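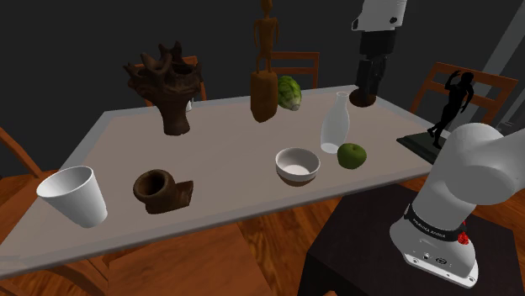
Noldale is getting its night bus back, and I'm more pleased than a grown adult should be about a bus.

The town council voted on Tuesday evening to bring back the 16, the late service that used to run from the train station out to Tondbridge and around by the hospital before heading home again. It was dropped last year when hardly anyone was riding anything, and I think most of us assumed that was the last we'd see of it. I used to take it home from my shifts at the bakery when I still did nights (the smell of eight sleepy people and one bag of warm rolls, you can't buy that), so yes, I went to the meeting, and yes, I stayed to the end, past the long part about storm drains.

The first bus goes out on the first Friday in December. It'll leave the station at 10:40 p.m. and then every fifty minutes until 2:10 in the morning, Fridays and Saturdays only to begin with. A single ride is two dollars, same as the daytime buses, and your monthly pass works on it too. Hospital staff ride free if they show their badge, which got the only real applause of the night.

What pushed it over the line was the petition. Pieter Hendriks, who works nights in the hospital kitchen, started it back in the spring with a clipboard at the bus shelter on Mill Street and ended up with 2,965 signatures. I signed it twice, once at the shelter and once outside the grocery store, before I realized it was the same one. Sorry, Pieter! He told me they'd gone through and crossed off the doubles before handing it in, so at least I didn't ruin anything.

"I was paying for a cab three times a week," he told me in the hallway afterward. "My sister said I should just buy a bike. It's nine miles and there are no lights past the quarry. I'm not getting a bike."

The buses will be run by Koster, the same company that does the school routes, so you may recognize a few of the drivers. They're using two of the smaller vehicles, the ones with the ramp at the front door and room for one wheelchair. I asked if the heaters work, having spent a good part of one winter on a Koster bus wearing two hats, and was told they've been replaced. I'm going to ride the first one and find out.

Now for the part people are going to argue about. The route isn't quite the same as the old one. It skips Orchard Road completely and goes down Canal Street instead, with a new stop across from the Cluteck plant, where the late shift lets out at 11. Cluteck is chipping in for the first year in return, though the council wouldn't say how much until the contract is signed. If you live up on Orchard you'll have a walk of ten minutes or so from the corner of Canal, uphill. Three people from Orchard Road spoke on Tuesday and none of them were happy, and I can't blame them. One woman said she'd collected signatures for a bus that now doesn't go past her own house. The council said it would look at Orchard again in the spring once there are some passenger numbers to go on.

And those numbers matter, because this is a trial. It runs for six months, and the town wants to see 137 riders a weekend by the end of it. The old 16 was carrying 191 in its last normal winter, so it doesn't sound impossible to me, but people have gotten used to driving or just staying home. My neighbor bought a car over this! She says she's keeping the car.

The vote was five to two, by the way. Both of the no votes were about cost, and one of them came with a pretty long speech about gas prices that I won't repeat. There was also a suggestion from the back row that the bus should play music, and it did not go to a vote.

A few practical things, as I've already had texts asking. You can't book a seat. Dogs are fine if they're on a leash, and bikes are not, folded or otherwise. The driver takes cash but won't make change for anything bigger than a five. On the last run of the night they'll let you off between stops past the quarry if you ask the driver when you get on and it's safe to pull over – the old drivers did that anyway, but now it's written down.

Timetables will be up at the station and the library by the middle of November, and there's supposed to be a printed one in the mail to every house on the route. If you want to say something about Orchard Road, or the stops, or the music, the town is taking comments at the front desk until the end of October. You have to fill out the green form. The white one is for parking.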